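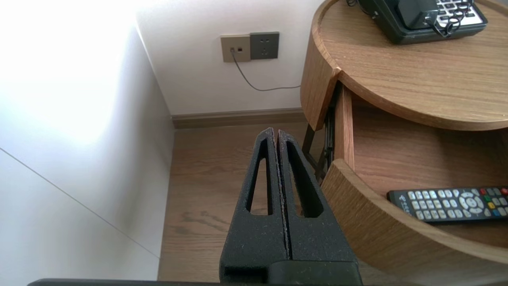

## Gripper trials at Travstead: your questions

**Which fingers are you testing?**
Two sets at the moment. The black ones with the long tapering cutouts are our favourites so far, and we're comparing them with a plain solid pair from Wonach. Same arm, same wrist camera, same rooms for both.

**Why do the cutouts matter?**
They let the finger give a bit when it meets something hard, which is lovely on remotes, phones and drawer fronts. You also get to see a little of the floor through them!

**The edges look frayed along the middle. Is that a problem?**
Not yet. The covering is lighter where the two fingers meet, and we're keeping an eye on it. Riet Van Damme swaps the covers every 7 sessions, or sooner if grip drops.

**How many grasps have you logged?**
2,249 with the cutout fingers and 2,159 with the solid ones, across 21 household objects. We'd love more small, slippery things, so send ideas.

**Why furnished rooms and not a test bench?**
Benches are too kind! A round nightstand with a curved drawer makes the arm come in at awkward angles, and that's where the two sets really start to differ.

**Does glare from white walls upset the camera?**
It can. Wouter Wouters fixes the exposure before each run and notes the setting in the log.

**Can I try my own fingers on your arm?**
Yes please. Write to Mirjam Hendriks with a drawing of the mounting face. Next slots are in September.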